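第七遍

一、岗位说明

我在库武姆公司（Cuvumum）缝了十一年的垫子。跟外人讲，我说自己在医疗行业。我妈跟外人讲，我是外科的。

垫子是仿真组织垫，划一道口子，抹一点红，缝上，打结，拍照，送去给各地的学员当样板。我们这间屋子以前有六个人，人手一盏灯，一个靠垫，一副老花镜。公司给样板起过编号，我最得意的一块是727号，至今挂在前台，客户以为是浮雕。

1月，亨利（Henley）来了。亨利不是人，是一套系统，两条手臂，说明书比我女儿的毕业论文厚。经理在动员会上说，它不是来取代大家的，它是来解放大家的。六个人里当场就有两个听懂了，开春前解放到了隔壁的包装厂。

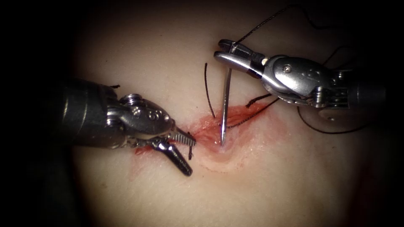
我留下来，职务改成“缝合质量体验官”，工资涨了30块。工作内容是坐在屏幕前面看，觉得不对就按一个黄色的钮。按之前要选理由，下拉菜单里有十四种，没有“看着别扭”。我给总部写邮件申请加上这一条，总部回信说，请先定义别扭。

我想了一个礼拜。别扭就是线还没到，手先到了。别扭就是结打得没毛病，可你知道打结的那位心里没着落。我把这两句发过去，对方回了一个系统自动生成的满意度问卷。

二、线

说句公道话，亨利不嫌累，也不在背后议论谁的灯比较亮。它只有一个毛病：较真。线绕松了，我们从前拿小指一挑就过去了，它不，它要从头想。它想的时候屋里特别安静，只听见空调和我嗑瓜子。

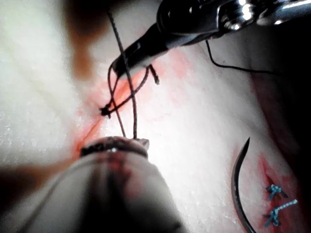

瓜子后来也不让嗑了。沃尔德（Wolde）派来的工程师说，声音会影响数据。我问它有耳朵吗，他说没有，但是我有。小伙子二十多岁，没拿过针，说起张力来头头是道。有天他衬衫掉了颗扣子，在办公室里转了三圈，最后站到我旁边，也不说话。

我给他缝了，四个眼，十字，绕三圈收脚。他看得很仔细，问我能不能再慢一点，他想记一下。

扣子的事传开以后，我在公司里反倒忙了。财务的裤脚，销售的西装衬里，经理那只开了线的公文包。这些活不进系统，没有编号，报酬是橘子。我算过，要是按件计，比体验官挣得多。 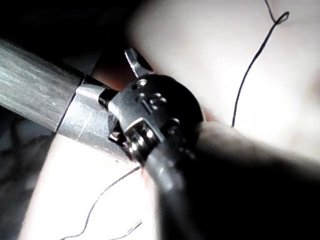

我和亨利之间也慢慢有了些默契，至少我这边有。它停一下，我就知道它要换个角度；它停两下，我去接水。系统统计说，它缝到第271块的时候，我按钮的次数开始变少。经理很高兴，认为这证明机器进步了。工程师也很高兴，认为这证明模型收敛了。没人想到问问我是不是困了。

也有睡不着的时候。夜里我躺着，右手会自己动，拇指和食指捏着被角，进针，出针，拉。老伴说你这是加班，得找他们要钱。我说现在加班归亨利。她说那亨利晚上捏什么？我答不上来。

三、验收

3月22日，客户农德克（Nundeck）来人验收，西装笔挺，衬里是不是自己家缝的我看不出来。他们要求人和机器各缝一段，放在一起盲评。经理的意思是让我发挥正常水平，又补了一句，也不必太正常。

我十一年来头一回在上班时间紧张。针拿起来，手倒是认得它。缝完，两块垫子摆上桌，三位专家戴着手套传看，最后一致指着左边那块，说这个有温度，明显是人做的。

左边那块是亨利的。

经理的脸色很复杂，专家的脸色更复杂。工程师低头摸他的扣子。我倒没什么，只是凑近看了看，收线的地方多绕了一圈，那是我的老毛病，第三任师傅骂了我两年也没改掉。训练它用的录像，原来是我的。

回去以后我给总部写了第二封邮件，申请在下拉菜单里加一条“多绕了一圈”。这次回得很快，说经过评估，该动作属于系统特色，已予以保留，感谢您的体验。 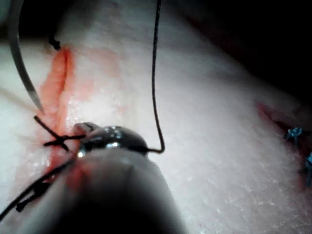 四、附：本室物品移交清单

灯五盏，其中一盏接触不良，拍一下就好。靠垫六个。老花镜两副，度数不明。黄色按钮一个，归我。橘子若干，请尽快吃。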